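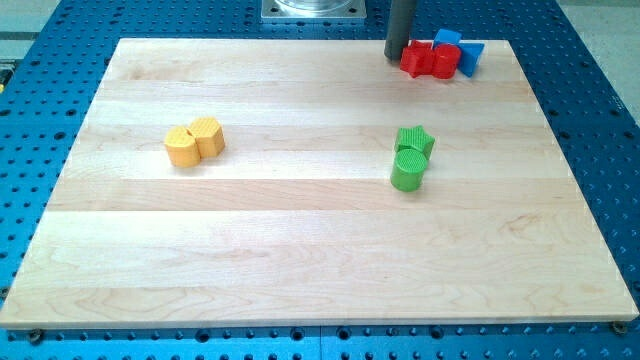

Coloured blocks on the maple board, arm at the back edge.

Can a small arm sort loose parts on a bench yet?
Asked Thu 30 August, tagged: sorting, shop floor

We kit small parts by hand at Kilstead, 138 trays a shift. I am testing with shape blocks in yellow, green, red and blue before risking stock. The arm has a plain rod on the end, so it can push but not lift. Is grouping by colour realistic, or should I wait?

Answer 1 (accepted)
Pushing is fine for separated parts. Your trouble will be the red and blue group, where four blocks sit close together and one blue is partly hidden behind the red cylinder. Push one and the others may move. Take a new camera reading after every push and keep strokes to 20 mm. We ran 3,545 pushes in May on the Aigner controller. Cylinders were the worst, they slide off a round tip. Slower than a person, but it will run overnight.

Answer 2
no. get a bowl feeder

Answer 3
Depends on the software. Jelgate 102 is OK for this, later builds are flakier. Bolt the board down and recalibrate if it shifts.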